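Talks > Robots at home > Speaker notes

Slide 4: The fault
Steltard unit, Clondport apartment, October. The job was tidying the floor beside the sofa. On run 2 the gripper closed late and caught a cable. The stop button worked. The software stop did not.

Point out the thin white cable along the wall, behind the fingertips. Pause before the next slide.
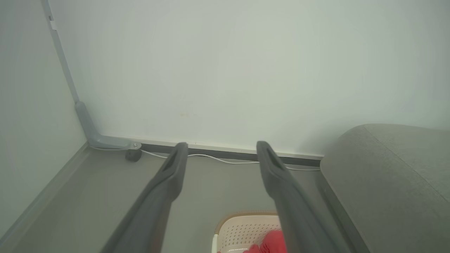
Slide 5: What we changed
Force limit lowered. Cable check added before every grasp. We then did 100 runs with no snag. Say clearly that the late close is still unexplained.

Contact | © Previtz | Back to top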